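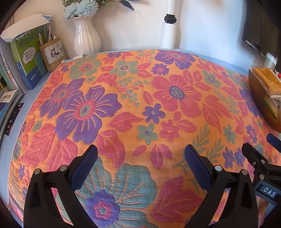 Can the Haditik hand-held gripper be bought without the yearly service plan?

It is sold either way, but replacement finger pads are included only with the plan.

Dear list members,

I write further to the enquiry below. Sulluvitz has confirmed the terms on which the Haditik will be offered to member institutions from September. The kit consists of one pair of hand-held grippers, a carrying case and a set of spare pads. Orders are to be placed through the Helmont office, which will issue a single invoice to each institution.

The trial at Aguiar is now complete. Staff carried out 262 short tabletop sessions, of which 34 were repeated after the fingers had been adjusted. Reviewers found the grip even and the handles comfortable. They were less satisfied with the printed manual – the section on fitting the pads is to be rewritten before delivery begins.

Institutions wishing to borrow a pair before ordering should write to me directly, stating the dates required and the name of the person responsible.

Yours faithfully,
Reinaldo Bragança
Equipment Review Office

On 5/17/19, Natanael Vieira wrote:
> Dear colleagues,
> Our department is considering the Haditik for teaching use.
> We should be grateful to know whether the service plan is
> compulsory, and whether the Aguiar results may be shared
> with members before we commit any funds.
> With kind regards,
> Natanael Vieira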